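Pimevley Pour-Over Set – Owner's Guide
Section 4: Your First Brew
Revised Apr 2, 2020

By now you've washed the dripper, fitted the grinder handle and checked that the kettle sits flat on its base (Section 3 if you haven't). Time for the fun part! The first cup takes a little patience, the second goes much faster, and after a week you'll be doing most of it half asleep.

What you'll need
Dripper and stand
Jinau hand grinder
One paper filter, cone type
Whole beans, 24 g
Kettle filled to the MAX line
A mug or the glass server

Setting the grinder

1. Turn the dial under the grinder clockwise until it stops. Don't force it past that point.
2. Turn it back 17 clicks. This is our starting point for medium roasts, and it's a good one.
3. Add the beans, put the lid on and grind until the handle spins freely.
4. Tap the side of the grinder before you open it. A few grounds always cling to the top chamber.

Note: If your grinder has the older dial with no clicks, line up the dot with the second long mark. It's the same setting.

CAUTION: Never put your fingers or a spoon into the grinder while the handle is attached. The burrs are sharp even when they aren't moving.

Rinsing and warming

5. Fold the filter along its seam and open it into a cone. Set it in the dripper so it touches the wall all the way down.
6. Place the dripper on its stand over your mug or server.
7. Pour hot water over the filter until the paper is soaked through. Let it drain, then empty the mug.

Please don't skip this step – an unrinsed filter gives the cup a faint cardboard taste, and good beans deserve better than that. 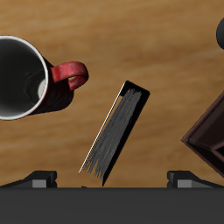 I used to rinse the paper over the sink and put the dripper on a cold mug, one owner wrote to us, and I couldn't work out why my coffee was lukewarm by the time I sat down; now the rinse water goes in the mug first and I get to enjoy the whole thing hot. We've heard the same from plenty of people, so from this edition on the guide has you rinse into the mug.

Pouring

8. Put the ground coffee in the filter and give the dripper a gentle shake to level it.
9. Start your timer and pour just enough water to wet all the grounds. They should swell and bubble. Fresh beans put on quite a show!
10. Wait until the timer reads 55 seconds.
11. Pour the rest in slow circles, starting in the middle and working outward. Keep off the paper itself.
12. Stop pouring when the water is a finger's width below the rim. Let it sink, then top it up. Repeat until you have the amount you want.
13. The last drops should fall at 4 minutes. A little either side is fine.

CAUTION: The stand ring gets hot. Lift the dripper by its handle and set it on the drip tray, never straight onto a table.
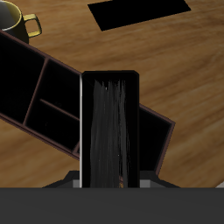 Mug with a yellow rim and handle, on a wooden tabletop.

Adjusting the taste

Sour or thin: grind finer, two clicks at a time.
Bitter or dry: grind coarser, two clicks at a time.
Weak but pleasant: keep the grind and pour less water.
Draining very slowly: check for a fold of paper caught under the cone, then try a coarser grind.

Change one thing per brew and jot it down on the card inside the box lid. The Bucur dark roast sample usually likes a coarser grind than the rest, and the Nollholm light roast can go surprisingly fine – do try both before you settle on a favorite.

Cleaning after each use

14. Lift out the filter by its edges and drop it in the compost, grounds and all.
15. Rinse the dripper under warm water. No soap is needed for daily use.
16. Brush out the grinder with the dry brush. Do not wet the burrs.
17. Leave the grinder lid off overnight.

For descaling the kettle, go to Section 5.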